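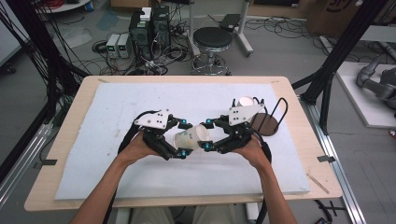
Tips for recording cup tasks with hand-held grippers

These notes are for anyone taking a shift at the table. Most of them came out of the first month of recording, when we threw away more takes than we kept. Jae-in Shin wrote the first list and the rest of us have added to it.

Setting up

Put the foam board down before anything else and leave a strip of bare table on every side. Paper cups slide less on foam, and the fingertips can get under a rim without knocking on wood.

Mark your places with black tape on the table edge. Don't put tape on the foam, where it tears the surface when you lift it.

Run each gripper cable back along your forearm and give it enough slack for a full reach. A tight cable pulls at the wrist, and you will start making odd little corrections that end up in the data.

Roll up your sleeves. Take off watches and bracelets.

Handling paper cups

Close slowly. A paper cup gives way long before you feel anything through the handle, so watch the wall of the cup and stop when it starts to move.

When you hold a cup on its side between both grippers, let one side carry it and the other steady it. If both squeeze, it folds. Pick which hand leads and stay with it for the whole set.

Swap out any cup with a crease. Creased cups are easier to grip, and the system learns to expect the crease. The ones from Fotville hold their shape a bit longer than the Nundley ones, but either will do.

For the wire holder, bring the cup in from above and let go only when it has stopped rocking. Move the holder a little between takes. At the Orham site they left theirs in one spot for 100 takes and had to do the set over.

Keeping takes usable

Start and finish with the grippers open and still for 2 seconds.

If you drop a cup, pick it up with the grippers and carry on. Recoveries are worth having. If you have to use your fingers, stop and mark the take as bad.

Work at an even speed - slower than feels natural, but without pauses in the middle of a move.

Take a break after 23 takes. Your grip gets heavier before you notice it.

End of shift

Wipe the fingertips with a dry cloth and check the joint caps for play. Stack the good cups, flatten the bad ones for recycling. Notes on bad takes go in the Murín folder under your initials, with the take number first.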